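Murnon is finally coming to desktop

May 2, 2024

If you have been typing out long Murnon messages with your thumbs and wishing for a real keyboard, your patience is about to pay off! Teuber, the Bedville company behind the chat app, said today that a desktop version is ready for its first testers, and that anyone with an account can put their name down for one of 200 early spots.

The beta runs on Windows and Mac and brings over the things people use most, including group chats for up to 14 people, voice notes and the shared lists that families seem so fond of. Video calls are still missing, though Teuber hopes to have those in by September, when the finished app is due. Your older messages will come along too, once you link your phone with a short code.

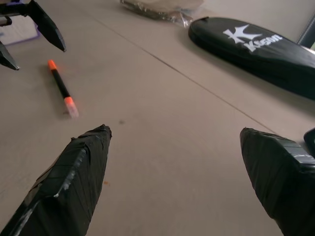 Product lead Hertta Savolainen said the desktop app was the most requested feature on the company's message board, with 1,030 votes, well ahead of a dark theme. It borrows its syncing from Turnside, the notes app Teuber bought last year, so a message started on your phone should be waiting for you at your desk, whether that's a proper office setup or a plain beige tabletop with a seam running across it. Sign-ups are open now in the app's settings menu, and the first invitations go out in 10 days.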